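Plosano teaching lab opens its benches for new term

Sep 21, 2023

The practical room at Plosano is back in use after the summer refit, with bench space for the evening chemistry course and a full set of small glassware to go with it. Doors opened at the start of term. Enrolment still open, see end.

The work was done through August by Jerarstead, the fitters, who took out the old fixed benches and put in plain brown tabletops that can be worked at from more than one side. Sinks stay where they were, along the back wall. Gas taps have gone. Anything that needs heating will now be done on electric hotplates, kept in the locked cupboard and signed for.

Rhodri Howells, who runs the course, said the old layout had been a pain for years. "You had people queuing behind each other to get at one rack," he said. "Half the evening went on waiting. I wanted a table where the kit is in the middle and you can just get on."

The first sessions are on handling: beakers, tongs, racks, small dishes, putting things down where you can find them again. No reactions to speak of until everybody is happy with pouring and carrying. Coloured liquids are used for the pouring work so that spills and levels are easy to see – a yellow one first, then a pink. 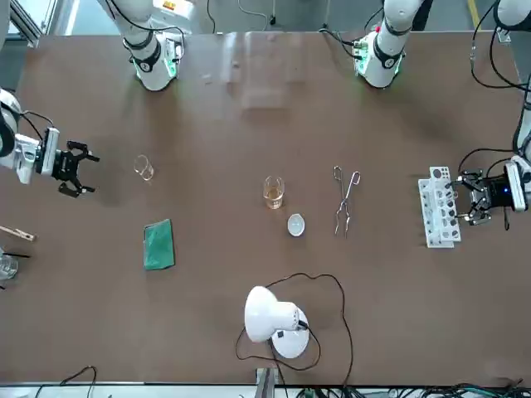 Do I need any chemistry to join?
None at all, the course starts from scratch and all the glassware is provided. Bring a notebook and wear shoes that cover your feet.

The glassware came from Naciri, which also supplied the racks and the tongs. Delivery was in two lots. The second turned up late, and with the wrong size of stopper, so the first evening went ahead without them. Replacements now in.

Cost of the refit was £2,074, less than first quoted, mostly becuase the cupboards were kept and repainted. The money came from course fees and from a small grant put up by Atov, who have the unit next door and asked only that the shared corridor be kept clear. Please do keep it clear. Coats on the hooks, bags under the window.

Howells said the tongs were what beginners found hardest. "They grip too hard, everyone does. Then it pings off across the table. We practise over a folded cloth till it stops happening."

Lamps can be borrowed for the benches at the darker end of the room. The ceiling lights there are still the old ones and will be changed over the winter break if there is anything left in the budget. Reading the marks on a small beaker in poor light is hard on the eyes and several people on last year's course said so.

Racks are to be left on the benches at the end of the evening, upright and emptied unless Howells has said otherwise. Beakers go to the sink, rinsed twice, then upside down on the drainer. Tongs and holders wiped and back in the drawer – the second drawer, the top one sticks. Chipped glass goes in the lidded bin and gets written down in the book by the door. No charge for breakages, but it does need writing down so that more can be ordered.

The side desks, where the computers are, are not for wet work. No liquids there please, not even tea. 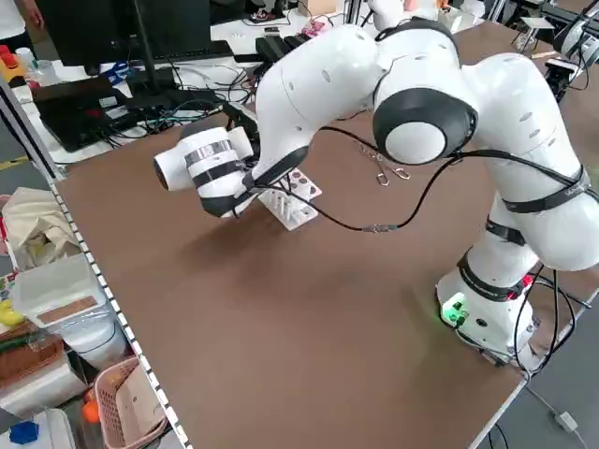 Places and fees

There are 50 places over the year, split between the beginners' evenings and a follow-on course in the spring. Fee is £100 for the term, payable in 2 parts if that is easier, the first on enrolment and the rest by half term. Goggles and gloves are included. Lab coats can be borrowed but the small sizes go fast.

Anyone who did the course last year can go straight on to the spring evenings with no need to repeat the handling sessions, though they are welcome to sit in on one if there's a bench free. Ask Howells first.

Forms are at the Plosano front desk or can be sent out by post. Parking is at the rear of the building, the front spaces belong to the other units and the barrier comes down in the evening. The step at the back door has been mended but the handrail hasnt been put back yet, so take care going out in the dark.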